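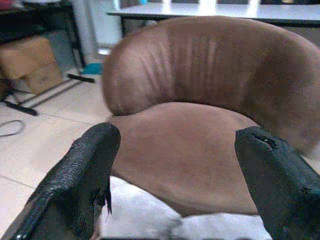

Trilthorpe, January 28, 2025

Armchair task, wrist camera only. Continued from the notes of last week.

Today I wanted to answer one question: does the contact threshold that we tuned on the flat cushions also work on the brown armchair? The seat of this chair is domed and the backrest is round, so the fingers almost never meet the surface at a right angle. In the wrist view the fingers stand spread, with the seat between them and the white fabric in front. This is the start pose I used for all runs today. I kept it the same as in the Ekpo trials so that we can compare.

Method, short version. The policy gets the wrist image and the motor current. It moves down to the seat until it decides there is contact, then it should stop, hold, and go back. We do not give it depth. The training set is the 2,000 clips from Ravport, no chair of this shape in it. I did 127 runs before lunch with the old threshold and 50 runs after lunch with the new one. I know the groups are not equal. The battery of the base was low and I preferred to stop and write.

Old threshold: it stops too late on the dome. The finger pushes into the cushion, the current rises slowly, and the policy seems to read this slow rise as free motion. On a hard surface the current jumps and everything is fine. On the soft one there is no jump to find. I should have expected this from the Girent report, but I read it only for the table results.

New threshold: I changed from the value of the current to its slope over a short window. It stops earlier, and the stop point is more even between the left and the center of the seat. Near the front rim it is still bad. The surface curves down there and one finger arrives before the other. I think we need separate slopes for the two fingers, but the current comes from one motor, so I don't see how yet.

Two things about the images. First, the top of the view is very bright because of the white tabletop behind the chair, and the auto exposure follows it. The front of the seat becomes dark. I fixed the exposure by hand from run 20 of the afternoon, and the predicted contact point stopped jumping. So a part of the improvement can come from this and not from the slope! I must repeat the old threshold with fixed exposure before I say anything in the meeting.

Second, the finger covers. The right one has a torn opening near the top and the left one has loose threads along the inner side. The threads can be seen by the camera. I masked the lower part of the image for ten runs and saw no difference, but ten is not much. Please do not change the covers before the repeat is done, otherwise we have one more variable.

Storage: all runs of today are in the shared folder under armchair_slope. Run 326 in the total counting is a wrong start, I pressed the button twice. Delete it or skip it.

To do
– old threshold again, fixed exposure, same start pose
– rim of the seat only, slow approach
– ask Ravport if the raw current was saved with the clips (in February they move the server)
– new covers, after the repeat
– write down the window length in the config, now it is only in my head and in the code

Comments (3)

The slope idea is good, but check the filter first. On our arm the current is already smoothed in the driver, and a short window on top of it gives you mostly delay.

Did you try to approach the rim with the wrist tilted? We did it on the Ekpo stool and both fingers touched nearly together. I can send the poses.

Reply from the author: Thank you both. The driver filter was on, I did not know. I will turn it off for the repeat. Yes please, send the poses.

Recent entries
Exposure test with the white table
Flat cushions, third day
Motor current on hard and soft surfaces
Reading notes: Girent report, table results
Ravport clips: what is missing in the labels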